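Microfiber and Microsuede Sofas: Questions We Get the Most

March
By Ismael Meireles

I have worked with upholstered furniture for many years, first in repair and now in the small shop in Durham where we clean, refill and sometimes sell used sofas. English is my second language, so please write to me if some answer is not clear. I collected the questions which people ask at the counter, on the phone and by e-mail, and I tried to answer them the same way I would answer in person.

What is the difference between microfiber and microsuede?

Microfiber is the name of the thread. It is a very fine synthetic thread, usually polyester. Microsuede is a microfiber fabric which is brushed on the surface, so it feels and looks like suede leather. In the shops the two words are mixed all the time, and for daily care at home you can treat them the same. The important thing is the letter on the tag, and I come to this below.

My sofa has lighter patches on the seat. Is it dirt or is it damage?

It can be one of three things, and they look very similar from a distance.

The first is only the direction of the nap. The short hairs of the fabric lie down in one direction where people sit, and the light comes back differently. Brush the patch with your hand or a soft brush. If the color changes when you change direction, it is the nap.

The second is residue. Old soap, hair products, skin oil or a cleaning product which was not removed well will dry into a pale or shiny mark, often with an edge like a map.

The third is real wear or fading. The hairs are gone, or the sun took the color. In this case brushing and cleaning will not bring the color back, and I prefer to say this before you pay somebody.

On dark purple and brown sofas all three are easier to notice. A mottled seat with pale areas toward the front edge is the most common thing people ask me to look at.

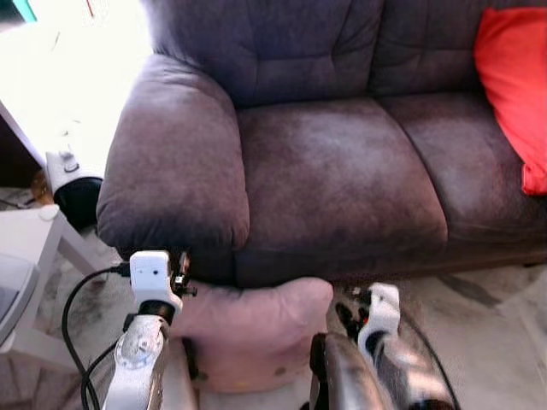

How do I find out which cleaner I can use?

Look for a tag with a letter. It is normally under the seat cushions, or under the sofa if the cushions are fixed. On recliners it is sometimes on the back, near the bottom.

W: you can use water-based cleaner.
S: only solvent, no water.
W/S (or S/W): both are allowed.
X: only vacuum and dry brush.

If the tag was cut off, treat the fabric as if it is S and make a test in a hidden place. The test should dry completely before you judge it. I leave mine until the next morning.

Can I use rubbing alcohol?

For most S and W/S microfiber, yes, and it is what I use at home. Put it in a small spray bottle, open the windows, keep away from the stove and from cigarettes, and let the room air out well. Work in this order:

1. Vacuum the whole cushion, also the channels of the stitching.
2. Spray a light mist on one small area.
3. Rub with a white sponge or white cloth. A colored sponge can give its color to the sofa.
4. Turn the sponge often, so you are not putting the dirt back.
5. Let it dry. The fabric will feel hard, and people get afraid at this point.
6. Brush with a soft nylon brush in small circles, then in one direction.

Do the full cushion and not only the spot, otherwise you will have a clean island which looks worse than the old stain.

The fabric became stiff after I cleaned it. Did I destroy it?

Probably no. The hairs are stuck together and they need brushing. If it is still stiff after a good brushing, there is soap left inside. For a W fabric, wipe with a cloth which is only damp with clean water, dry it with a towel and brush again. Distilled water leaves fewer rings than tap water.

Why is the armrest always darker or shinier than the rest?

The hands, and on some sofas also the head of the person who lies down there. The top of a thick rolled arm receives oil from the skin every day, and it is also the part which receives the most light from a window. So you can have one arm with a pale top and a dark front, or the opposite. Clean the arm in sections from the top to the front, and finish at a seam. A seam hides the border between what you cleaned today and what you will clean tomorrow.

When the front of the arm has pleats, open them a little with two fingers and use the crevice tool. A surprising amount of dust stays in these folds.

Are wrinkles in the seat a defect?

On an overstuffed sofa, some wrinkles are normal from the first day. The cover is cut with extra fabric so that the cushion can feel soft. What is not normal is when the fabric moves like a loose shirt, or when you sit and feel the frame. Then the filling went down and should be replaced or completed.

The back cushions look tired. Can I fix this without buying new ones?

Many backs with puffy horizontal sections are filled with polyester fiber, and the fiber moves down with time. Try first with your hands. Hold the section from both sides and push the filling up and toward the middle, many short pushes. If there is a zipper or a Velcro opening behind, you can go inside and break the lumps with your fingers, then add new fiber in small pieces. Do not put one large ball, you will see it from outside for years.

With no opening, it is a job for an upholsterer. For one section our price starts at 69 dollars with the filling included. For a full sofa with two backs and two seats, it is usually not more than 300, but I must see it first.

Is it different with a recliner?

The fabric is the same, the mechanism asks for attention. Do not let liquid go down between the seat and the arm. Vacuum that space with the recliner open and unplug it first if it is electric. Keep your hands out of the mechanism when somebody is closing it. Also check the floor under the front, many lost things arrive there, and a pencil is enough to bend a small part.

Is it true that every recliner back comes off?

Many do, but not all of them. There are often two metal levers behind, sometimes covered by a flap of fabric. You push the levers up with a flat screwdriver and lift the back straight. This helps very much when the sofa must pass a door. If you find no levers, please do not pull hard.

What color of pillows works with a purple-brown or mauve sofa?

I am a repair man and not a decorator, but I have an opinion. Muted fabrics accept one strong color very well. Bright red or red-orange is what I would choose, one pillow in the corner. Pink is softer and also goes together with the mauve, because they are from the same family. Gray disappears. Beige makes the sofa look older, in my eyes.

Before you put a red pillow against a light fabric, rub it with a damp white cloth. If the cloth becomes pink, wash the cover separately or keep it for a dark sofa.
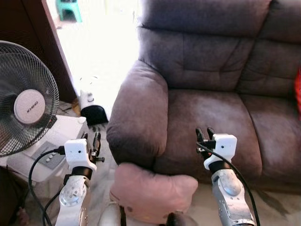

How should I wash the throw pillows?

Read the label of the pillow, not the one of the sofa. If the cover comes off, turn it inside out, close the zipper, and wash it cold with similar colors. If it does not come off and the label permits the machine, wash 2 pillows at the same time so that the drum stays in balance. Dry on low heat, and stop every now and then to break the lumps with your hands. A pillow which is a little humid in the center will smell after a week, so give it more time than you think.

A pillow which spends time on the floor should be vacuumed before it goes back on the seat. Carpet hair and small sand work like sandpaper on a brushed fabric.

How often should I vacuum?

Once per week for the seats and arms, if people use the sofa every day. For a normal sofa 10 minutes is enough. I do mine on Wednesday in the evening. Use the upholstery tool with the soft strip, and finish all strokes in the same direction if you like an even color. Two times per year take off what can be taken off and clean under it, also the dark panel at the bottom, where the mop usually leaves a line of dirty water.

Do protection sprays work?

They help with fresh liquid, so you have more time to reach the paper towel. They do not help with skin oil, and they do not help with the sun. We tested the Wavik spray on a sample of brown microsuede in the shop and water stayed on top in drops, but olive oil went in after a short time. Apply on a clean and dry sofa only. If you spray over a stain, you protect the stain.

My sofa has pet hair which the vacuum does not take.

A rubber glove, slightly damp, pulled in one direction. The hair makes a roll and you pick it up. For S fabric use the glove dry, it works a bit slower.

Can faded fabric be dyed again?

I receive this question often and I do not recommend it for polyester microfiber. The dyes for home use hold badly on it, and later the color goes to the clothes. If the seat is faded and the rest is good, ask for new seat covers in a fabric close to the original, or put a throw over the seat and enjoy the sofa for some more years.

Do you pick up the sofa, or do I have to bring it?

For cushions, bring them. For a full sofa we use the van from Zevon Moving, and you pay them directly. Please measure your doors before you call, and tell me if there are stairs. In Durham and near it we can normally come in the same week.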